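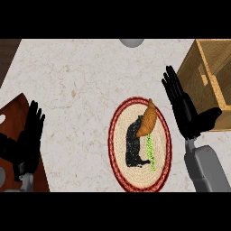 Known Issues > Simulation > Kitchen Tasks

Croissant task fault: frequently asked questions

What went wrong?

In the Sistitz kitchen package, the controller for the two-handed pick task could stop responding just before a grasp. The simulation kept running, but the hands received no new targets and stayed at their last commanded pose. There was no error on screen. The run was then scored as a normal timeout, so many users took it for a badly trained policy.

Which tasks are affected?

Only the tasks that use the countertop layout with the round woven placemat, the croissant, the cutting board and the wooden box. We went through 1484 logged runs and found the fault in 462 of them. The drawer and sink tasks use a different planner and did not show it.

What causes it?

The collision check. When a thumb comes close to the wooden box, the planner asks for a new path around the box wall. The Michiels planner allows 400 milliseconds for that request. If the answer arrives late, the planner throws it away and asks again, and with both arms active it can go on asking until the run ends. The handle slot in the box makes the shape slower to check than a plain wall.

Is the croissant model at fault?

No. We suspected it first and swapped in a simple block of the same size. The fault came up just as often. You do not need to download the food models again.

How can I tell whether my runs were hit?

Open the run log and look for the line "replan pending" repeated 12 or more times in a row with no joint movement between entries. A policy that is just slow or unsure will still show small changes in the joint values. If the values are identical to the last digit, it is this fault.

Can this happen on a physical robot?

The same planner ships with the Joltel arm driver, so treat it as possible. We have no report of it on hardware. A held pose is less risky than a wild motion, but the danger is in what people do next. An arm that has stopped this way is still powered and still has an active goal, and if the late answer is accepted it will move with no warning. Press the emergency stop before you reach into the workspace. Do not use the pause button in the Lukix console for this - it pauses the display and the logger, and the motors stay on.

Is there a fix?

Yes, in the April release. The planner now gives up after three late answers, drops the goal, and writes a fault code to the log. Runs that end this way are marked "planner fault" and left out of the success rate.

I can't update yet. What should I do?

Move the box farther from the right hand's start pose, or replace its collision shape with a solid one in the layout file. Either change clears almost all cases. Raising the time limit does not help much and makes every run slower.

Do I have to retrain?

Usually not. Filter out the affected runs and score again. If you trained on data recorded with the old planner, check it for long stretches of still hands first - a policy can learn to wait there.

Where do I report a new case?

Use the report form in the Lukix console and attach the full run log, the layout file and the planner version. A screen recording alone is not enough for us to trace the fault.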